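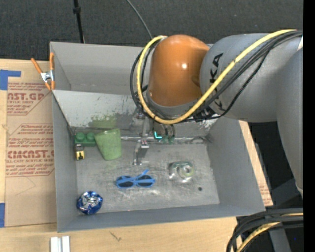

Packaging and Storage, unit 4: corrugated board and boxes

14 shares 3 comments

Notes typed up after class, so abbreviations all over. Bring your own box to the lab session. Any box, as long as it has a printed maker's stamp on the bottom flap.

What board is made of

Two kinds of paper. Liner = the flat sheets on the outside. Medium = the wavy sheet glued in between. The waves are flutes. One medium + two liners = single wall. Two mediums + three liners = double wall. Triple wall exists, used for pallet-size boxes, we skip it.

Liner is either kraft (mostly new wood fiber, long fibers, strong) or test liner (mostly recycled, shorter fibers). Kraft tears with a long ragged edge. Test liner tears short and a bit fuzzy. Try it with a scrap, you'll feel the difference faster than you can read about it.

Every time paper is pulped again the fibers get shorter. So mills keep adding some new fiber to the mix. Recycled board is weaker for the same weight, and people make up for that by going heavier.

Flutes

Letters are not in size order. They were named in the order they came into use. Learn these:

A - tallest common flute, good cushion, not seen that often now
B - lower, more waves per foot, resists flat crushing, good for cans
C - in between A and B, the everyday shipping box
E - thin, prints well, retail boxes, pizza boxes sometimes
F - thinner still, small folding packs

Double wall is usually written as a pair, BC or EB. Say which side is outside when you write a spec. Lost marks last year on this, a lot of them.

Flute direction. Flutes should run up and down in the side walls of a box that will be stacked. Each flute is then a little column. Turn the board sideways and the box folds like a hinge. First thing to check on any box that failed in a stack, before you start blaming the paper.

Two tests, do not mix them up

Burst test. A rubber diaphragm pushes through the face of the board until it pops. Tells you about rough handling and punctures. Result in pounds per square inch.

Edge crush test (ECT). A small piece stood on edge and squeezed. Tells you about stacking. Result in pounds per inch of width.

A board can do well in one and badly in the other. Heavy liners push burst up. Stacking strength wants good liners AND good medium, with flutes that haven't been flattened in the printer. Rollers set too tight will crush flutes and you won't see it from outside, the board just measures thin. Always measure thickness before and after printing.

The round stamp on the bottom flap gives one test or the other, plus size limit and gross weight limit. Gross weight = contents + box + anything inside. Students keep leaving out the inserts.

From board to box strength

Box compression is the whole empty box between two plates. Lab figure. Warehouse figure will be lower, sometimes by a lot. What takes it down:

- damp air. Biggest one. Board takes up water from the air and gets soft, even when it feels dry in the hand
- time under load. Creep. A box that holds fine for an hour may lean after a month
- boxes hanging over the pallet edge. Corners carry most of the load, so a corner sitting on nothing carries nothing
- brick pattern stacking. Steadier stack but corners land on the middle of the box below
- hand holes, vents, any cut near a corner
- gaps between pallet deck boards

Work it like this. Take lab compression, knock it down for each condition, then compare with the weight sitting on the bottom box. The ratio of lab strength to real load is the safety factor. Dry and quick turnaround, a low factor is OK. Damp and slow, go high.

Worked problem (the Wondside one)

Wondside ships jars of pickles. Empty box tested at 1173 lb compression. Full stack puts 300 lb on the bottom box. Factor = 1173 / 300 = 3.91.

Fine for a dry warehouse and a couple weeks. Now put it in a river-side shed in July. Say the board keeps half its strength at that humidity. 1173 / 2 = 586.5. Factor drops to 1.955. Now add overhang, take off another third: 391 left, factor 1.30. Then creep. You see where it goes. The stack was fine on paper the whole time.

What would you change first? Most of you said heavier board. Cheaper answer is fix the overhang, costs nothing but a different pallet pattern. Column stack the lower layers, brick the top layer to tie it, stretch wrap. THEN look at the board.

Second problem, for home

Asfaw sells dried beans in bags, loose packed in a C flute box. They want to go to double wall. Box tested at 2557 lb in double wall. Same 300 lb load. Find the factor dry, then with the same damp and overhang losses as above. Then say wether they need it. Beans hold up part of the load themselves if the box is full to the top, jars do too, potato chips do not. Think about headspace. A half-empty box of beans bulges at the sides and the walls bow out early. Show your steps.

Box styles, short list

RSC - regular slotted container. All flaps same length, outer ones meet in the middle. Least waste of board. If you don't know what to pick, start here.
HSC - half slotted. Flaps on the bottom only, open top, or takes a lid.
FOL - full overlap. Outer flaps cover each other. Stiff bottom, more board.
Telescope - separate top and bottom, one slides over other. Depth can vary.
Die cut - any shape, needs a cutting die, so pay for tooling up front.

Dimensions always length x width x depth, INSIDE, looking at the opening. Length is the longer side of the opening. Outside size matters only for pallet fit and freight. Write "ID" or "OD" next to the numbers or you will get the wrong box, and it'll be a full truck of the wrong box.

Manufacturer's joint: the one side seam made at the plant. Glued, taped or stitched. Glue most common. Check it first when a box opens at the corner.

Closing the box

Water-activated paper tape bonds into the liner. Plastic tape sits on top, and is poor on dusty recycled board. One strip down the center seam is enough for most RSCs. H pattern (center + both edges) for heavier stuff, or to keep dust out. Staples fine for bulk, not for anything a customer opens at home.

Reuse and the other materials

Hatano case from the reading: crates go out and come back, so the question is trips, not price per box. Work out cost per trip including the ride home empty, washing, and lost crates. Short loop with the same few stores, reusable wins easily. Long one-way trip, board wins. The middle is where you have to do the sums.

Truvwood reading is on plywood crates. Read only the part on moisture, skip fasteners.

For lab

Soak strips cut from your box, one hour, weigh before and after. Blot first. Peel liners off the medium once soft and count layers, draw what you find. Label flute direction on the drawing. Scissors are in the drawer, please put them back.

Hand in problem two and the drawing togther, by August 17, 2025. Paper copy.

3 comments

Is the burst number needed for problem two or only compression?

Only compression. Leave burst out.

Can we use a cereal box for lab? (No, that's paperboard, there's no flute in it.)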